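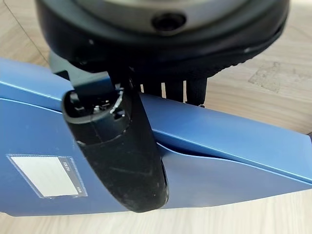 The draw for our winter indoor football league was on the first Wednesday of the year, and I want to write down how it went before I forget the details. I came to this country already grown up, and football was the first thing I could talk about with people here, so maybe I take this league more seriously than I should.

We are in Group B. With us are Kekberg, Pinheiro and Perkska. Only the first two teams go to the next round, and the other two play for the lower places, which means early games on Sunday mornings. I have played those games. The hall is cold and your own family does not come.

Kekberg was in the first pot because they won the league last season. They have a goalkeeper who throws the ball with his hand directly to the striker, over everybody, and in a small hall this is a terrible weapon. In December we lost to them in a friendly game, and three of their goals came from this throw. Our plan now is that one player always stays back, even at our own corner kicks. I am afraid that this player will be me.

Pinheiro is the bakery team. They are younger than us and they run the full game, but they get yellow cards very easily. Perkska is new in the league and I know nothing about them except that their shirts are green, the same as ours, so somebody must wear bibs. I wrote to the league to ask who. I still wait for the answer.

The draw itself was in the upstairs room at Skurncombe sports hall. It was short. The small balls did not open well and one had to be opened with a key, but everything was correct and nobody complained, except the captain of the team which got the late game on the first day.

The rules changed a little for this season. A half is still 30 minutes with the clock running, but now it stops for injuries in the last part of the second half. I think this is good. Last year we lost a lot of time with one player who was lying on the floor and then, when the whistle came, stood up without any problem. Also, the kick-in from the side line must be taken in 4 seconds. We are slow with this. At training we counted aloud, and I was still looking for a free man when they finished counting.

First game is against Pinheiro on January 30, then Perkska the week after, and Kekberg comes last. I like this order. If we take points from the first two games, we can go to the last one with a calm head.

I still need new indoor shoes. The old ones have a flat sole with almost no grip, and on my last turn at training I slid into the wall bars. My knee is blue but I can walk the stairs normally. If you live near Skurncombe, come and watch, the entrance is free and there is coffee from a machine.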